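Brendness Open Studios: Questions We Get Asked, and What We Think of Them
Updated Jan 1, 2020

Is this the official page?
No. It is written by a painter who has taken part in the Brendness open studios more than once and has read the paperwork more often than is healthy. The organizers have their own page. It is cheerier than this one.

What is an open studio weekend supposed to do?
In theory, the public walks into the rooms where art gets made, meets the people who make it, and buys some. The first two parts happen. The third happens to a few people, usually the same few, and usually the ones with small framed work near the door.

How many people come?
The figure given out last time was 2,584 visitors. I would treat that with care. Each studio kept its own tally and the tallies were added up, so one person who looked into 20 rooms was counted 20 times. The flyer says "visitors." "Visits" would have been the right word.

Does it cost anything to take part?
There is a fee of $100 per studio. It pays for the printed map, the street signs and a line in the online listing. Ask whether your name will be spelled correctly in all three before you pay. If you share a room, you pay one fee between you, but only the first name on the form goes on the map. Decide whose name that is before you are standing at the sign-up desk.

Is the work selected?
The form says "lightly curated." I have asked what this means and have had more than one answer. As far as I can tell, a studio in the Mernness building gets in if it applies on time, and a studio anywhere else gets in if there is space left on the map. I don't mind that system. I do mind it being called curating.

Do I have to be a professional artist?
You have to say you are. There is a box for it.

I paint portraits of my family. Will anybody want one?
As a purchase, probably no. Strangers like looking at other people's families and will tell you at length about their own, but they rarely take one home. That is no reason to leave them out. The best conversations I have had over these weekends were in front of a painting of my aunt that was never for sale. Price the landscapes and mark the portraits clearly as not for sale, or you will be asked all day.

How do I get into the building?
Exhibitors in the Mernness building sign for keys the evening before. Expect one for the street door and one for your corridor. The freight elevator is separate and you have to ask. Everything goes back by the end of Sunday, and a lost set is charged to you, even if you lent it to the person across the hall.

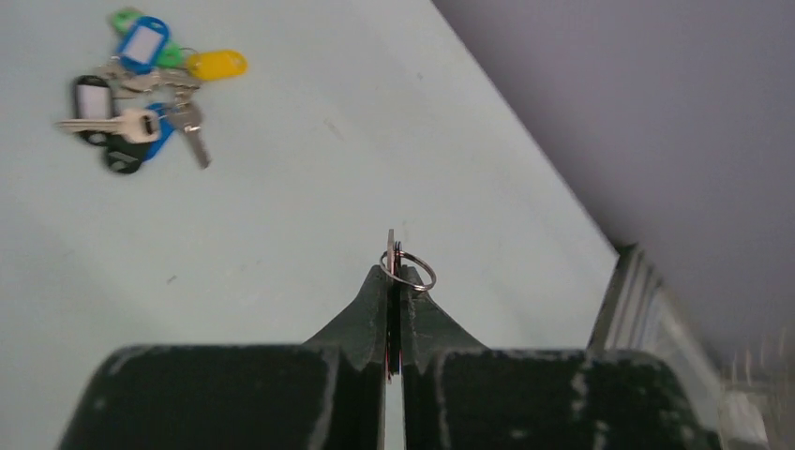

Keys and colored tags on the table.

Can I leave work in the studio overnight?
You can. Whether you should depends on how much you trust a corridor door that a lot of people can open. The event's insurance covers a visitor tripping over your rug. It does not cover your paintings. Read that clause twice, then call whoever insures your home and ask if they cover work kept elsewhere. Mine did not.

What about commission?
None on sales you make yourself, which is the strongest point in the whole arrangement. If you also hang something in the group show at Zuvville, they take their share of anything sold from there, and they have argued that a visitor who saw your work on their wall first and bought a different piece from you later still counts. Get the terms in writing. I did not, and I paid.

Is the group show worth doing?
It depends on the wall. The room at Zuvville is long with good light at one end, and the hanging order is decided by the people who run it. My 2 pieces spent the entire run beside the coat rack. One of them looked fine there. If you make large work, ask about ceiling height, as the back half is lower than the floor plan suggests.

What is the Ristić Prize, and should I enter?
It is a prize for a self-portrait, given at the end of the weekend. The entry form asks for a statement on "the artist as observer and observed." I have seen good paintings lose to good statements, so spend an evening on yours. The winner gets a solo slot in the window, some press if the local paper turns up, and no money. The word "prize" is doing a lot of work there.

Will taking part get me a gallery?
I have never met anyone it happened to. I have met people who got a commission, a teaching job or a decent secondhand plan chest out of it – I would count any of those as a good weekend.

Can children come?
Yes, and they ask better questions than the adults. Move the solvents up high and put wet canvases against the far wall.

When do applications open?
Usually in December, though the date has slipped before and the announcement went out to the mailing list only. Join the list. Check your spam folder too, because the newsletter has a habit of landing there.

So would you do it again?
I have sent in the form. Ask me again once the map is printed.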